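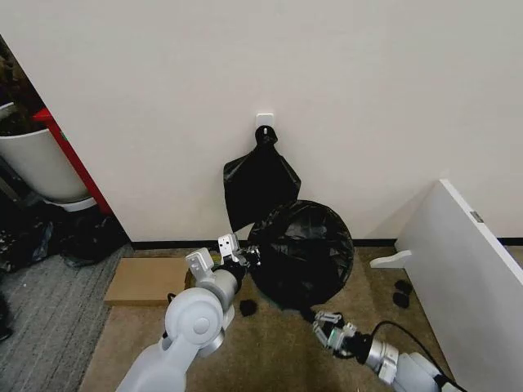
Review: Akico Yeon two-arm teaching kit, after one school year in a student club

Posted Aug 24, 2024
Filed under: Classroom robotics, Long-term reviews

I advise the Drameris club, a student robotics group that meets twice a week after classes. We bought the Akico Yeon kit last October to replace a single-arm trainer that had worn out at the shoulder. The students have now used it for a full school year, mostly on one long project, and I think that is enough time to say what it does well and what it does badly.

The short version: the arms are good, the software is acceptable, the grippers are the weak point, and the manual needs an editor. I would buy it again for students of 16 and up. I would not buy it for a younger group or for a club that has no adult comfortable with a command line.

What we bought

We have the two-arm version with the standard parallel grippers, the head camera and the operator controls. The club paid for it from two years of saved funds. Akico also sells a single-arm version, which I have not used. We added one spare gripper later in the year for 287 dollars, and I will come back to that.

The box includes both arms, power supplies, cables, a set of hex keys, a calibration card and a printed manual of 116 pages. It does not include clamps or anything to put the arms on. Plan for this. We lost the first three meetings to building a mount that did not rock when both arms reached forward together.

Setup

Mechanical assembly took one afternoon with four students. The bolts are standard sizes and the holes line up. The students who did it had built a drivetrain before but had never assembled an arm, and they only had to undo one step, a wrist collar put on backward. The manual shows the collar from the side where both orientations look the same.

Software setup was slower. The installer assumes a clean machine. Ours was a club computer with several years of other projects on it, and the Yeon tools did not get along with what was already there. In the end we wiped it. After that the install went through on the first attempt.

Calibration is done with the printed card and takes about ten minutes once you know how. Keep the card flat. Ours got bent in a backpack and for two weeks we blamed the left arm for reaching short.

The project

I wanted the students to choose a task that was ordinary and hard to fake. They chose trash. The project was to have two arms deal with a small round bin and a black plastic bag, on the floor, with another bag hanging from an adhesive hook on the wall behind. The full routine was split into stages: hold the bin by the rim, settle a bag into it, fold the edge over, and, for the ambitious group, take the next bag down from the hook.

It is a good task for a club. The materials cost almost nothing, every student already knows what a correct result looks like, and there is no trick that makes it easy. A plastic bag has no fixed shape. It is shiny, so the camera sees it differently when the lights change or someone walks past the window. It is thin, so the fingers either have it or they don't, and from the operator's position it can be hard to tell which.

Students drove the arms by hand through the controls and recorded each run. Over the year they saved 1056 runs. They then trained a small model on the recordings and compared it with their own driving. I will say more about that below, but most of the value was in the recording part. Students who had never thought about how they pick up a bag spent a lot of time arguing about it.

The arms

These are the best part of the kit. Motion is smooth at low speed, which matters more than top speed for this sort of work. Two arms working over the same small patch of carpet will bump each other eventually, and when ours did, both stopped quickly and recovered without a restart. We had plenty of these bumps in the fall and fewer by spring.

Reach is adequate for a tabletop and a bit tight for the floor. If you work low, as we did, the elbows end up close to the operator's view and take up a good part of what the head camera shows. The students learned to swing the elbow out before reaching in. I would have liked a camera mount with more adjustment. The one supplied tilts but does not slide.

Noise is low. You can hold a conversation next to it.

Cable management is poor. The cables along the arms are long enough to make a loose loop, and on the floor that loop drags over whatever is lying there. Ours crossed sponges, tape rolls, pens and once a sandwich. We tried hook-and-loop straps, which helped on the upper arm and did nothing near the wrist, where the cable needs slack to turn. A shorter cable with a swivel would fix this and I have written to Akico to ask for one.

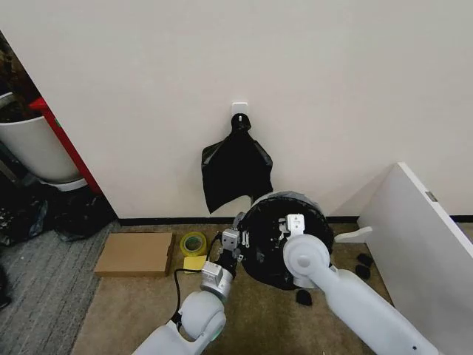 The grippers

The standard gripper is a two-finger parallel type. It closes evenly and holds rigid things well. With a bin, pinching the rim works from either side, and the students found that gripping it with both arms and tilting the opening toward the camera gave them a much better look at what the bag was doing inside. That became the usual starting position for the second half of the year.

With thin plastic the gripper is less convincing. The finger pads are smooth and fairly hard. A single layer of bag tends to slide out when the arm pulls sideways. Two layers hold better. One group stuck thin rubber sheet to the pads and had much less slipping, at the cost of the bag sometimes clinging after the fingers opened. Another group tried fine sandpaper, which tore bags. I let them find that out.

The bigger complaint is durability. The left gripper developed play in one finger in the winter. It still closed, but the tips no longer met squarely, and on a bag edge that is the difference between a grip and no grip. Akico's support answered within two days and was polite, but the finger is not sold separately. You buy the whole gripper. At 287 dollars that is a painful purchase for a club, and the part that wore out is a small plastic slider. I would like to see it sold as a repair kit.

Swapping a gripper takes five minutes and no recalibration, which I appreciated.

Software

The recording tool is simple. Press to start, press to stop, keep or discard. Students were trained on it in one meeting. File names are generated automatically and you can add a tag, which we should have done from the beginning. We did not, and two students spent most of a month in spring sorting old runs by which stage they showed.

Playback is useful for discussion. We would put a run up on the projector and ask the driver to explain a choice. It was the best teaching I did all year and needed very little from me.

The training side is thinner. Akico supplies one example that works on the calibration blocks, and after that you are on your own. We used the free version of Firamora for labeling and trained on the club computer overnight. The results were modest. The model got good at reaching for the bin rim. It was unreliable with the bag edge and it never managed the hook. I don't hold that against the kit. The students wrote it up plainly in their final report and the judges at the regional showcase asked good questions about it.

One warning. The update in spring changed the recording format without saying so clearly. Old recordings still open, but you have to convert them, and the converter is a separate download. Turn off automatic updates before you start a project.

Manual and support

The safety section is clear and I had every student read it and sign a sheet. The rest is uneven. Some chapters are detailed and others are a page of screenshots from an older version. There is no index. The section on working with soft materials is one paragraph long.

The user forum is small and friendly. Most of our useful answers came from there.

Practical advice for clubs

Mark the floor. Our bin wandered from week to week and the recordings wandered with it. Small pieces of tape under the bin position and the mount solved that.

Use adhesive hooks rated well above what you need. An arm pulling on a bag at an angle puts more load on the hook than the bag's weight suggests. We went through several of the cheap kind and lost a little paint.

Buy one brand of bag and stay with it. We changed brands in midwinter and the new ones were thinner, and everything the drivers had learned about grip was slightly off.

Keep driving sessions short. Twenty minutes is enough. After that the grips get sloppy and the runs are not worth keeping.

Give the person who isn't driving a job. In our club the second student called out what the bag was doing, kept the log, and reset the bin between runs.

Ratings

Arms: 5 out of 5
Grippers: 3 out of 5
Recording software: 4 out of 5
Training software: 2 out of 5
Manual: 2 out of 5
Overall, for an older student club: 4 out of 5

We are keeping the kit for another year. The new members want to continue with the bin and the returning ones want to move on to folding towels, so we will probably split the meetings. I have ordered more rubber sheet for the pads and a second calibration card, and I will update this page if the spare gripper goes the same way as the first.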